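4.3. Comparación de dedos sobre objetos con follaje

Los ensayos de la sección anterior se hicieron con piezas rígidas y de contorno limpio, y en ellos las dos geometrías de dedo rindieron de forma tan parecida que por un momento pensamos en dar por cerrada la comparación. Fue una suerte no hacerlo. Al pasar a los objetos con follaje artificial las diferencias aparecieron desde la primera sesión, y son, a nuestro juicio, la parte más interesante de este trabajo.

Se compararon dos juegos de dedos montados sobre la misma pinza paralela. El primero, que llamamos Ortuño L, tiene las caras internas lisas. El segundo, Ortuño R, comparte con el anterior el perfil en cuña, pero incorpora un estriado fino en la cara de contacto. El cuerpo de la pinza, el brazo, la cámara de muñeca y el controlador Flokow se mantuvieron idénticos en todos los ensayos, de manera que cualquier cambio en los resultados debe buscarse en la superficie de los dedos o en su interacción con la estimación visual. También se mantuvo la fuerza de cierre, fijada al valor determinado en la sección 3.2 para las piezas rígidas. Somos conscientes de que ese valor no es el óptimo para una maceta pequeña de cerámica, y volveremos sobre ello al final.

La tarea consiste en retirar una maceta de una bandeja alargada y depositarla junto a ella. Enunciada así parece trivial. La dificultad está en que las hojas y las flores sobresalen mucho más que el propio recipiente: una brizna larga puede cruzarse en la trayectoria de aproximación, ocultar el borde de la maceta a la cámara o quedar atrapada entre el dedo y la cerámica en el momento del cierre. Cualquiera de las tres cosas basta para estropear una prensión que, sobre un recipiente desnudo, sería rutinaria.

Cada ensayo empieza con la pinza abierta sobre la bandeja y los dedos dentro del campo de visión. Mantenerlos visibles fue una decisión discutida. La cámara de muñeca pierde así una parte útil de la imagen, pero a cambio el controlador dispone en todo momento de una referencia fija con la que corregir el desplazamiento lateral, y no depende por completo de la calibración mano-ojo. En las pruebas preliminares del banco de Barnville recortamos esa zona de la imagen y el error lateral creció lo suficiente para que abandonáramos la idea muy pronto. La figura 4 corresponde a la configuración con dedos estriados y una sola maceta sobre la bandeja; las restantes, agrupadas a un lado, actúan como distractores.

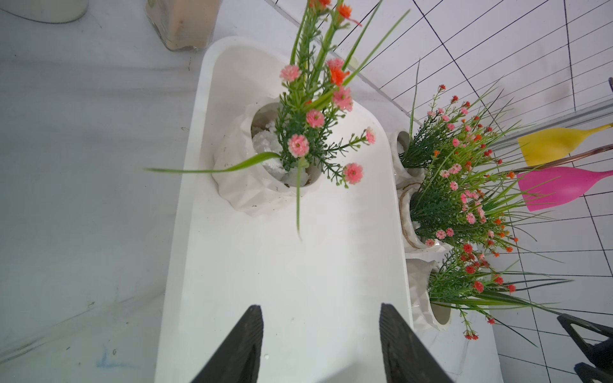 Figura 4. Vista desde la cámara de muñeca con los dedos estriados abiertos sobre la bandeja. La maceta facetada es el objeto de interés; las tres macetas de la derecha y las espátulas forman parte del entorno no manipulado.

La escena reúne casi todo lo que pone en apuros al estimador. La maceta es blanca y descansa sobre una bandeja también blanca, con lo que el contraste en la base es mínimo. Una brizna verde larga rebasa el lateral izquierdo de la bandeja y otra, más fina, cae por delante de la maceta hacia el espacio de trabajo de los dedos. A la derecha, el follaje de las otras tres macetas forma una masa continua en la que cuesta decidir, incluso a simple vista, qué hoja pertenece a qué recipiente. Y los colores más llamativos, el rosa y el naranja de las flores, están arriba, lejos del punto donde hay que cerrar la pinza. Un detector que se guíe por la saliencia cromática irá directo a las flores, y eso es exactamente lo que hizo nuestra primera versión.

El módulo de percepción Nomum resuelve el problema en dos pasos. Primero segmenta el recipiente por su forma, buscando la abertura redonda y las dos generatrices laterales, y descarta todo lo que se eleva por encima del borde. Después estima la altura de prensión sobre el cuerpo de la maceta y comprueba si algún elemento fino cruza los corredores de aproximación de los dedos. Si lo hay, el controlador prueba giros sucesivos de la muñeca hasta encontrar un corredor despejado; si no encuentra ninguno, elige el que contiene menos píxeles de vegetación. Conviene subrayar que el relieve facetado ayuda. Las aristas devuelven gradientes que una pared lisa y brillante no ofrece, y en esa maceta la segmentación apenas falló, mientras que en las de acabado esmaltado los reflejos del borde obligaron a repetir la captura con frecuencia.

Se realizaron 2000 intentos de prensión en total, repartidos por igual entre los dos juegos de dedos. Antes de cada bloque de 40 intentos se limpiaron las caras de contacto y se repitió la calibración de la cámara. Las posiciones de partida se sortearon dentro de la mitad superior de la bandeja y la orientación de la maceta se eligió al azar, sin peinar ni recolocar las hojas entre un intento y el siguiente. Queríamos que el desorden fuera el que produce la propia manipulación. Se consideró válida una prensión cuando la maceta se elevó, se trasladó y se depositó en posición vertical sin contacto con los distractores.

Con los dedos lisos se obtuvieron 510 prensiones válidas. Con los estriados, 836. La diferencia es muy grande y nos sorprendió de verdad, sobre todo viniendo de unos ensayos con piezas rígidas en los que apenas se distinguían. Revisadas las secuencias, la explicación no parece estar solo en el rozamiento. Cuando una hoja queda entre el dedo liso y la pared de la maceta, actúa como una lámina deslizante: el recipiente gira, se inclina y acaba escapando hacia abajo. Con el dedo estriado la misma hoja se acomoda entre las estrías y una parte de la cara sigue tocando la cerámica. Observamos este comportamiento una y otra vez, y resulta precioso de ver a cámara lenta, con la hoja doblándose en el surco justo antes de que la maceta se levante.

Los fallos se reparten también de otra manera. En el juego liso predominan los deslizamientos durante la elevación. En el estriado casi desaparecen, y el fallo más común pasa a ser el enganche al soltar: una brizna fina queda retenida en las estrías y tira de la maceta cuando la pinza se retira. En la mayoría de estos casos el recipiente se tambalea sin caer, pero el criterio de posición vertical es estricto y los contamos como fallos. Una apertura en dos tiempos, con una pausa breve a media carrera, dio buen resultado en unas pocas pruebas sueltas que no se incluyen en el recuento.

El efecto de la forma del recipiente merece un comentario aparte. La maceta cilíndrica de superficie acanalada se comportó bien con ambos juegos siempre que los dedos cerraran perpendiculares al acanalado, y bastante peor en cuanto aparecía un ligero giro. La que lleva un cordel marrón enrollado cerca del borde fue la gran sorpresa para los dedos lisos, que sobre el cordel encontraban el agarre que les faltaba en la cerámica. El controlador no sabe nada de cordeles y elige la altura de prensión solo por geometría, así que esos aciertos fueron en buena medida casuales. Aun así señalan una vía muy prometedora: incorporar la textura del objeto a la elección del punto de contacto, algo que la cámara de muñeca ya permitiría con la resolución actual.

Hay dos limitaciones que afectan a la lectura de estos datos. La primera es la fuerza de cierre, heredada de los ensayos con piezas rígidas. Un barrido de fuerzas podría reducir la distancia entre ambos juegos, aunque por lo visto en las secuencias dudamos de que la anule. La segunda es el material vegetal. Todo el follaje empleado es artificial, con tallos que recuperan su forma tras doblarse y hojas que no se rompen. Una planta viva presentaría tallos más frágiles y superficies con humedad variable, y es probable que el estriado, tan eficaz aquí, marcara o cortara las hojas. No extendemos por tanto las conclusiones a la manipulación hortícola.

Dentro de esos límites, el resultado nos parece claro y muy estimulante. Un cambio de bajo coste en la cara de contacto mejoró la tarea más que cualquiera de los ajustes del controlador descritos en la sección 4.1, a los que habíamos dedicado muchas más horas. En los ensayos de la sección siguiente se adopta el juego Ortuño R como configuración de base y se estudia la influencia del ángulo de aproximación, con la apertura en dos tiempos activada en todos los intentos.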